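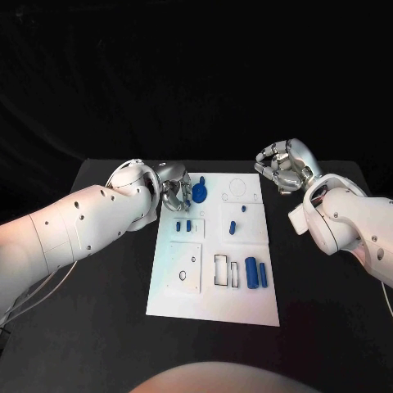

Two graduates of the Carumico College education program, Melaniia Boiko and Tymofii Antoniuk, have been awarded Vilon Teaching Fellowships for the coming school year. Both will move to Tuhumury in August to work in public elementary schools, where they will teach alongside experienced classroom teachers and take graduate courses in the evening. Boiko has been placed in a second grade class that uses simple materials in its morning lessons, such as a white board laid flat on a table and a blue round piece with a peg that small hands can pick up. Antoniuk will work with fifth graders in reading and social studies.

The fellowship received 102 applications this year and made 9 awards. It is the first time that two students from the college have been chosen in the same round. Fellows receive a monthly stipend, shared housing near their school and full tuition for the certificate courses. In return they agree to teach in the district for three years.

Boiko learned about the program from a flyer outside the advising office in her junior year. She had planned to apply for office jobs after graduation, but a semester of tutoring at Tirkska Elementary changed her mind.

"I liked seeing the same kids every week," she said. "By spring I knew which ones needed to sit near the door and which ones would talk all the way through math."

Antoniuk came to the college as a history major and added education in his second year. He completed his student teaching in a combined fourth and fifth grade class. He said the interview was harder than he expected. Applicants had to teach a short lesson to a panel and then teach it again after hearing comments.

Both graduates will attend a two-week orientation before classes begin. Students who want to apply for the next round can pick up the forms at the advising office. Applicants need two letters of recommendation, a transcript and a one-page statement. Juniors may attend the information session but cannot apply until their senior year.

Recent items
Tutoring Center Adds Evening Hours
Student Teachers Return From Tirkska Elementary
Library Extends Loan Period for Seniors
Education Club Book Drive

Contact the Newsletter Office | © Carumico College | Back to top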